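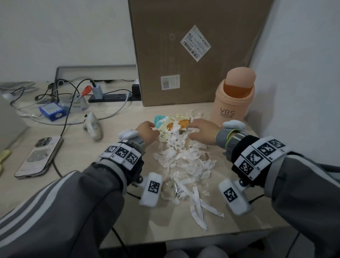
Desk cleanup, first round of the year. The desk in the back room at Zallwood gets used for everything from opening mail to eating lunch, and by the end of the holidays it needed attention. I like to start by pulling all the trash into one spot before any of it goes in the bin. Torn white paper makes up most of the pile, with crumpled snack wrappers mixed in. The phone and the game controller can stay on the left side, out of the way, until the paper is gone. They get their own turn later, when the surface is wiped down.

Posted 6 January 2019. This page is part of the Floltitero set, which covers small jobs around the rooms we use every day. The earlier pages did the shoe shelf and the drawer under the printer. This one is only about the desk and the little trash bin that lives on it. Click any picture for the larger size.

The bin

A desk bin is a small thing, but it changes how the desk gets used. Before we had one, scraps were left beside the keyboard until somebody walked to the kitchen. The one we have now is peach colored with a rounded lid and a darker orange part under it. It takes up little more space than a large mug of pens would, and it can go against the wall when the desk is needed for something bigger.
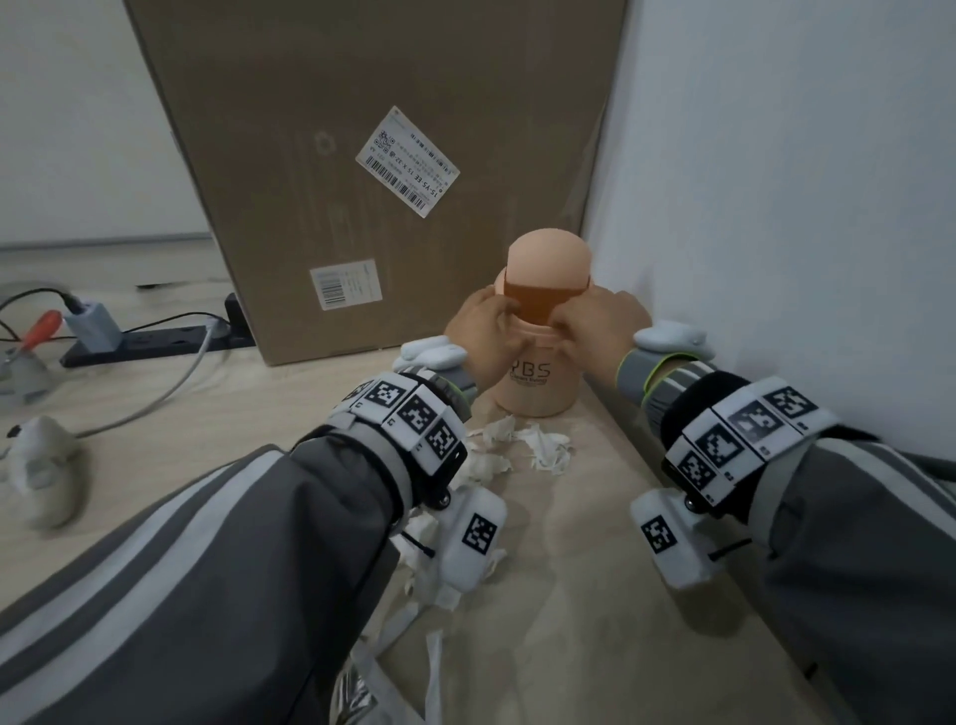 A lid is worth having. Open bins are easier to fill, but food wrappers smell after a day or two, and a fan will lift light paper straight back out. With a domed lid the contents stay put and the desk looks tidier from the doorway. The drawback is that a lid has to be cleaned as well. I rinse ours in the sink, dry it with an old dish towel, and put it back on the same day.

Liners are a matter of taste. We bought a roll of 20 in September and have 12 left. For dry paper I often skip the liner and tip the bin into the recycling. For wrappers and used tissues I put one in.

Small scraps

Narrow strips are the slow part. Big pieces can be picked up by the handful, but thin ones slide along the wood and go over the front edge if they are swept too fast. Keep the bin close to the pile and hold it with the other hand so it doesn't tip. 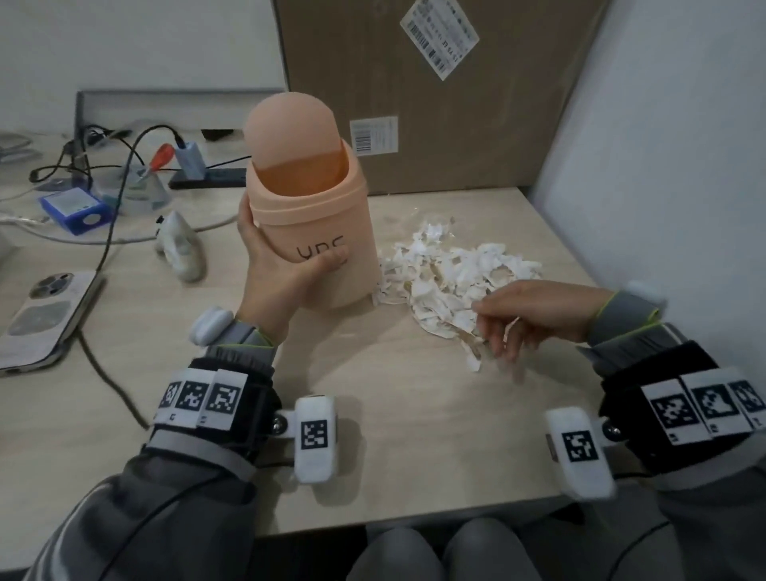
Work from the front of the desk toward the back. Anything near the edge goes first, then the loose pieces around the outside, then the middle of the pile. Foil and plastic are easier to sort now than after they have been mixed in with the paper, so I set them to one side and bag them separately.

When the last of it is in, wipe the desk with a damp cloth and then a dry one. Check the floor under the front edge too. Large cardboard boxes should be flattened and taken down with the rest of the recycling. The collection point on the Magalhães side takes cardboard up to 3 feet long, and longer pieces have to be cut.

Next in the set: the Skoruvetti coat closet, 2 pages.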